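Dornadeo Two-Arm Collection: Frequently Asked Questions

New to the project, or just curious what goes on at the brown table all day? These are the things people ask us most. We love getting questions, so if yours is missing, add it to the Matheson board and we'll work it in.

What are you collecting?

Examples of two arms working together on small household things. A person drives both arms through a short task, and we record the joint positions, the gripper positions and the camera views from beginning to end. One complete run is called an episode. The learning system (ours is named Vurico) studies a big pile of episodes and tries to pick up the skill from them.

How many episodes does one task need?

Our goal is 1000 per task. The cup task has 445 so far, and you can already see Vurico getting the general idea at around the halfway point of a run, when the two hands start moving toward each other. That was a very good Monday!

Why kitchen things?

They're cheap, they're everywhere, and they are wonderfully hard for a robot. Clear plastic nearly vanishes on camera. Polished metal shows you the whole room except the part you want to look at. If a system can learn to deal with those, a cardboard box is going to feel like a vacation.

Which cameras get recorded?

A fixed one that takes in the table, plus the small ones at the wrists. Vurico gets them all, matched up in time. The fixed view is great for seeing where the arms are in relation to each other, and the wrist views are where you find out how the fingers are really holding on.

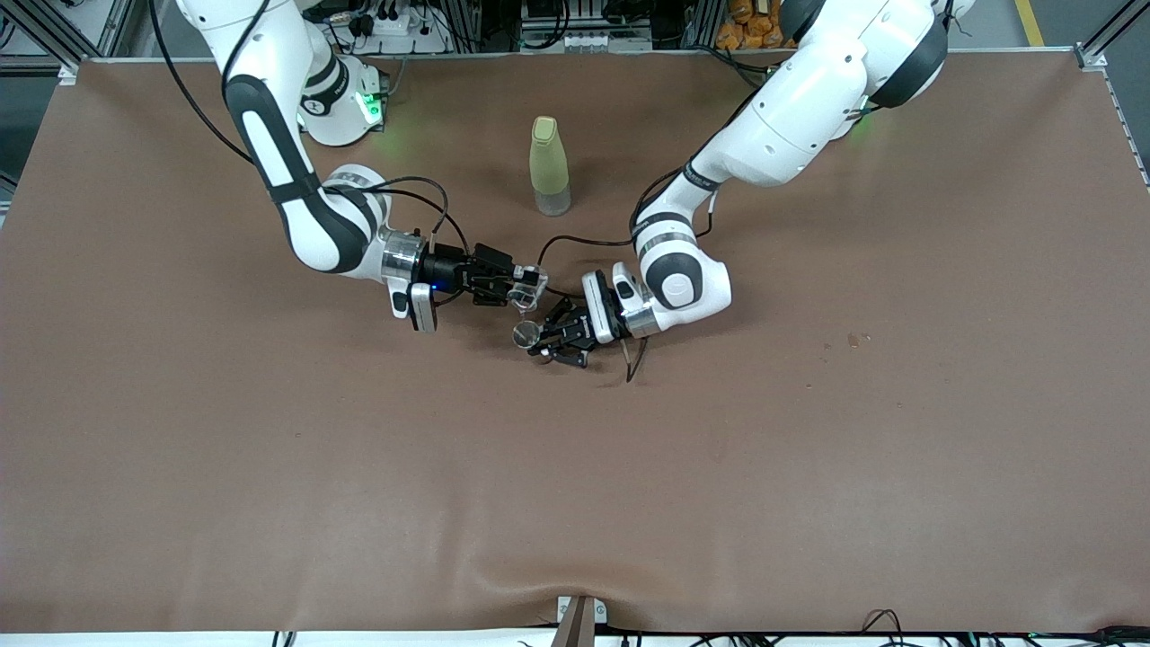 The table view, with a clear plastic cup in one gripper.
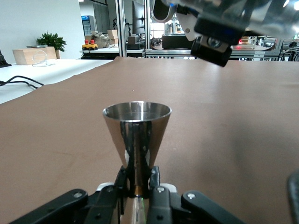
A wrist view, gripper closed on the stem of a steel funnel.

How long is an episode?

Most are under 60 seconds. Anything longer usually means the operator stopped to think, and we'd like the thinking to happen before you press record. Take all the time you want between runs.

Do I have to do it the same way every time?

Please don't! Start the objects in different spots. Turn them. Come in from a little higher or a little lower. If every episode begins with the cup in the same place, Vurico learns the place and forgets about the cup. The goal of the task stays fixed and pretty much everything else is allowed to wander.

I dropped something. Should I delete the episode?

No, keep it! Mark it "drop" in Evham, our labeling tool, and carry on. If you managed to pick the object up again and finish, mark it "recovered" instead. Recoveries are gold to us. A system that has only ever seen perfect runs has no clue what to do once things go a bit sideways, and they always do at some point.

What should I throw out?

Runs where a camera stream froze, where you bumped the table hard enough to shift the cover, or where your hand came into view after recording began. Evham has a "discard" button for these. The file stays in a side folder until the weekly cleanup, so a wrong click isn't a disaster.

Can I practice first?

Yes, and you should. New operators do 5 practice runs per task with recording off. The odd part is having two hands that are yours but can't feel anything. It gets natural faster than you'd think, and by the end of a first session people are usually asking for a harder task.

How do I pick what to work on?

Check the task list on the Matheson board when you come in. Whatever is furthest from its goal sits at the top. If you have an idea for a new task, write it at the bottom with the objects you'd need. New tasks for November are still open.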